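Category: List archive > Walking & Rolling > Route talk

Subject: Re: Re: Smooth surfaces for roller skiing, where do you all go?

Hello all,

What a great batch of replies this week! I've been on this list for ages and I don't think I've ever seen so many people come out of the woodwork over pavement. I'm going to answer Gregor's message properly because he asked the thing I most wanted to talk about, and then I'll ramble a bit.

Gregor Mowat wrote:
> I'm a classic skier, no snow within three hours of me from
> April on, and I'd like to keep my legs over the summer. I
> bought a second-hand pair of roller skis in September and
> have used them twice. The first time I fell at a driveway.
> The second time I fell at the same driveway. Is it me, the
> wheels or the road? And do you lot go out on concrete or
> only asphalt? I've read both are the only correct answer.

Gregor, it's the driveway! Well, it's a bit of you too, but we've all been there. The lip where a driveway meets the path catches the front wheel just as your weight is going forward, and if you're still getting your balance you've no time to do anything about it. Lift the ski a touch, or double-pole over it with your feet staggered, one ahead of the other. Practise the stagger on the lawn in your shoes until it feels silly.

As for concrete or asphalt, I use both and love both, for different things. Asphalt is kinder on the elbows when it's new. Old chip seal is horrible, your feet buzz for an hour afterwards and your pole tips skate off the stones. Concrete is fast and steady and a lovely colour to look at on a grey morning, but it's hard on pole tips, and the joints need some thought. Cross them as square as you can. A joint that runs along your direction of travel is the one to watch, especially on skate skis with narrow wheels.
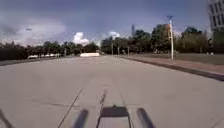

Last edited by list member on 03/04/2025

Long open concrete is a treat for double poling. You can settle into a rhythm and stop thinking about corners. My favourite session is dead simple: thirty strokes hard, then glide until you've nearly stopped, turn, and do it again. I aim for 2,000 strokes in an outing once I'm fit, and 600 is plenty in the first month. Please don't start with the big number. I did, my first summer in Grostis, and I couldn't lift a kettle the next day.

On wheels: they come in different speeds, and beginners nearly always want the slower ones. Mirko Testa lent me a pair of slow ones years back and I was a bit offended, then I tried them and my technique got better inside a fortnight. You have to push through the whole stroke or you simply don't go anywhere. Fast wheels let you cheat. They're great fun, mind you, and I have a set for days when I want to feel like a hero.

Pole tips: get the carbide ones made for roads and sharpen them more often than you think you need to. I do mine with a diamond file at the kitchen table, with newspaper down, because the grit gets into everything. A blunt tip on concrete slips right at the moment you put your weight on it, and then your shoulder does the work of your stomach. If yours are the snow baskets that came with the poles, swap them before you go out again.

Stopping! I left it until now because I'm bad at it. Most roller skis have no brakes. You can step off onto grass, you can snowplough a bit on classic skis, and you can plan so that you never need to. I plan. Flat ground, lots of room at the end, helmet, gloves, something bright on top. I won't do the hill down into Sonalham and I don't care who calls me a chicken.

Big paved squares are good for the fiddly stuff. Step turns both ways, one-ski balance, little figure eights, hopping sideways over a seam. It feels like nothing much, but twenty minutes of that early in the season does more for me than a long slog, and you can quit whenever your ankles complain. 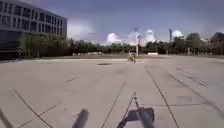
Maricel Ambrosio wrote back to me off-list to say she disagrees about the slow wheels, and that I could pass it on. She reckons a strong skier who already has good balance gets bored on them and gives up, and she'd put Gregor on mediums from the start and have him do his drills without poles. She also says her knees prefer asphalt by a mile and that I should admit mine do too.

Fair enough on the knees. I still say slow wheels, but do try both if you can borrow some, and Gregor, let us know which way you go! No-poles drills are a very good idea either way, I'd forgotten how much they helped me.

One more thing. Is anyone going over to Grurkthorpe for the spring get-together? I've got a spare seat and room on the rack for two pairs of skis, and I can bring the box of old tips and ferrules if anybody wants to dig through it. The glue for the ferrules is the hot-melt kind, so bring a lighter.

Cheers,
Pirmin Kälin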